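5 Mar 2022
By Annelies Brunner

I have now watched the same kind of T-shirt get picked up, dropped, turned over and picked up again for most of an afternoon, and I can report that I was not bored. Well -- I was bored for a bit after lunch. But then the left arm got hold of a collar on the first try and three grown adults said "ooh" at the same time, and I was one of them.

The place is Eder, a small robotics outfit that moved into the old print shop on the river side of Nundlow last July. If you walk past you'd never guess. The sign for the print shop is still up, and the front window has a poster for a jazz night that was over long ago. Inside, past the coat hooks and a very loud refrigerator, is the room where they are trying to teach a pair of robot arms to deal with laundry. The project is called Pondov, and when I asked what it stood for I was told it doesn't stand for anything, someone just liked the sound of it.

What Pondov is trying to do is put clothes on hangers. Take a shirt that's lying in a heap, find the neck, get a hanger into it, hang it up on a rail. I do this every week without looking, usually while on the phone. The arms can't do it yet, at least not dependably, and the people at Eder were very open about that with me, which I appreciated.
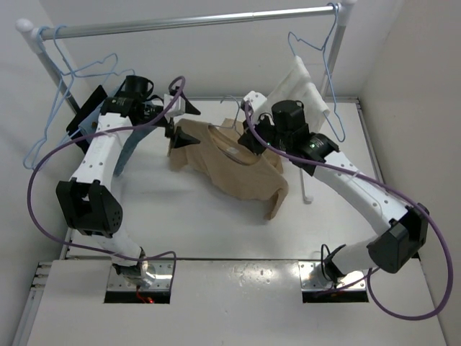
The way they're going about it is to collect examples, lots and lots of them. A person sits at a desk a few steps away with a pair of small handles, and whatever the person's hands do, the big arms do too. Every run is recorded -- the camera view, the position of each joint, how far open the grippers are -- and gets saved as one example. Later all of those go into a learning system, which is supposed to work out for itself what to do when it meets a shirt it hasn't seen lying in quite that shape before. The team calls one run an episode, so all afternoon people were saying things like "that was a nice episode" and "bin that episode," as if they were picking what to watch on TV.

They had 138 good ones for this task when I arrived. I asked if that was a lot and got a laugh. It's a start, is the answer. They want many more before they bother training anything serious on it, and they want them to be different from one another, so the shirt gets scrunched up and tossed down again before every run. There's an art to the tossing, apparently. If the same person does it all day the shirt starts landing the same way, so they trade off. I was allowed to toss it twice. The first time it landed almost flat, and I was politely asked to do it over.

I also got a turn at the handles, and oh boy. I'd been sitting there thinking the operators looked slow, and then I couldn't even get both grippers onto the fabric at once. You have no feeling in your fingers at all. You squeeze, and you look up to see if you've got anything, and mostly you've got air. When I did get a pinch of cloth I pulled too hard with the other hand and the whole shirt went sliding away from me across the table. My one and only episode was not saved (I did ask). It took me a little over 5 minutes and ended with the shirt in worse shape than it started.

The regular operators do it in a fraction of that. They work in blocks of 24 runs and then stop and let somebody else sit down, mainly for their shoulders. They told me the hard part to learn is slowing down at the neckline. The rest of a T-shirt is pretty forgiving -- grab it wherever, drag it wherever -- but the collar has to end up where you can get at it, with the opening facing you, or there's no getting a hanger in there later. Everyone has their own way of doing it. One of the operators likes to lift the whole thing up and let it hang a moment so gravity sorts it out. Another one keeps it low and sort of walks the two grippers along the edge of the fabric, hand over hand, until the neck turns up.

I figured they'd want everyone to do it the same way, and I was half right. There's a real argument going on about it! One side thinks the system will learn faster if all the examples look alike, and the other side thinks it will fall apart the first time a shirt lands funny. For now they've settled on 2 approved ways of finding the collar and anything goes after that. I heard the argument start up again at least once while I was getting coffee, so I wouldn't call it settled settled.

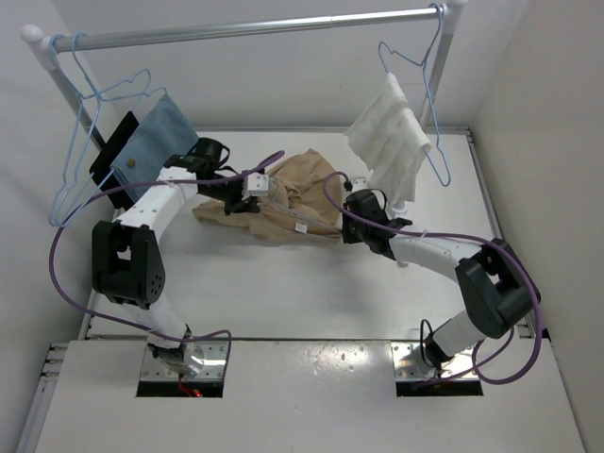
Something I hadn't thought about before is what happens to the bad runs. I assumed they'd get deleted, and the really hopeless ones do, like mine. But if the operator loses the shirt and then gets it back, they keep that one and mark it. They're pretty fond of those. A shirt is going to slip sooner or later, and a system that has only ever seen perfect runs has no clue what to do next. So there's a column in their log for slips, and another for whether the operator recovered, and at the end of each block someone goes back through the recordings and checks that the notes match what happened. That job is dull, I'm told, and it goes to whoever was last in that morning.

The log itself is kept in a program called Panix that one of the engineers wrote over a weekend and has regretted ever since. It crashed once while I was there. Nobody looked surprised. They lost the notes for one run but had the recording, so it was typed in again from memory, with a bit of debate over whether the shirt had slipped or had been let go of on purpose.

I asked the question I think most people would ask, which is when I can have one at home. Not soon! The folks at Eder aren't even aiming at homes, at least to begin with. They've been talking to a uniform rental service in the next county that hangs an awful lot of shirts every day, all of them close to the same size and cut, and that's a much kinder job for a robot than whatever is at the bottom of my hamper. Even there they're careful about making promises. The plan for spring is to have the arms do the first half of the job on their own, from heap to collar-in-gripper, and let a person take over by remote for the hanger part. If that goes all right they'll hand over a little more.

I did wonder about the people who hang those shirts now, and I said so. I got a straight enough answer, which was that the rental service brought the idea to them and says it can't keep the hanging room staffed. I haven't talked to anyone who works in that room, so I'll leave it there for the moment. I'd like to, though, and if you're one of them, please write to me.

What surprised me most was how quiet the whole thing is. I'd expected whirring. There's a little, but mainly you hear the operator's chair creak and somebody reading out the run number. By late afternoon I had started rooting for the shirt, a little. Then the operator got it by both sides of the neck, and held it there, and said "okay, save that one," and I was back on the side of the arms.

They're looking for more people to sit at the handles, by the way. It's paid, it's part time, and you don't need to know anything about robots -- they said the quickest learner so far was someone who'd done alterations for years and already had a feel for how cloth moves. Shifts are mornings or afternoons, and they'll train you. Stop in at the old print shop and ask for the Pondov desk. Knock hard, on account of the refrigerator.

I'm planning to go back in July, when they'll have been in the building a full year and should have moved on to shirts with buttons. I asked how they felt about buttons. There was a pretty long silence, and then somebody offered me another coffee.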